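4.2 Entry hardware and the wall beside it

Most of the earlier work on short-stay units looks at the kitchen or the bathroom. Doors get a line or two. We went the other way and logged what sits on and next to the door, in 40 units across 2 buildings (Bakalis and Florkidel, names as used in Section 3). All visits in February, mostly before 9 am so as not to run into check-outs.

Three things recorded per unit: lock type, handle type, whatever else is fixed to the wall within arm's reach. Reach was taken standing square to the door, lock side forward. Czesław Nowicki did the Bakalis visits and Igor Jasińska did Florkidel, then they swapped for a handful of units to check they were writing down the same things. Mostly they were. The main disagreement was over what counts as a "notice" (see below).

Locks. Keypad locks with a lever underneath were the usual arrangement in both buildings. Older keyed knobs hang on in a few of the Bakalis units, all on the lower floors, where the refit stopped early. Lever handles did well with guests carrying bags; several mentioned using an elbow. Keypads less so. The commonest complaint in the comment cards was not being able to make out the keys at night, with the hallway light on a timer. Colour contrast on the keypad came up too, though we didn't ask about it and can't say much.

Telephones. We had expected these to be gone. They aren't. Corded wall phones were still up in 17 units, generally close to the door and at a height an adult can reach without streching. Whether each one had a working line was not tested. Building staff at Florkidel told us they leave them up since taking one down means patching and repainting, and the paint match is never right on textured walls. Fair enough. Guests rarely brought them up, except one who hung a coat on the handset.

Light switches. Single toggle, white plate, near the phone where there is a phone. The crowding matters more than we first thought. A dangling coiled cord beside a switch is something a hand finds in the dark, and it was mentioned by older guests in particular. Not a hazard as such, more of a nuisance. See Fig. 4 for phone, switch and keypad lock together.

Notices. Paper, taped or otherwise put up on the inside of the door. Content varied: check-out time, garbage days, quiet hours, Wi-Fi. Nowicki counted anything on paper, Jasińska only sheets with instructions on them. We settled on the broader reading and recoded. Height of the sheet was noted but not the type size, wich was a mistake given how many guests said they never read it. A follow-up should measure type size first.

Cost. The Fivow lock schedule we were given puts the refit at 3,000 dollars a floor, labour in, phones left where they are. Wetico's quote had phone removal as a separate line and was turned down. No further breakdown available to us, so no per-unit figure here.

Limits: two buildings, one owner, one season. Hinge side was not recorded until partway through and has been dropped from the tables.

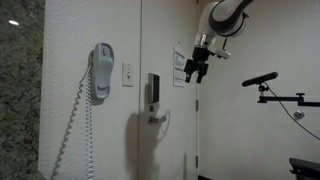 Fig. 4. Keypad lock and lever handle on a white door with posted notice; corded wall telephone and toggle switch on the adjoining wall.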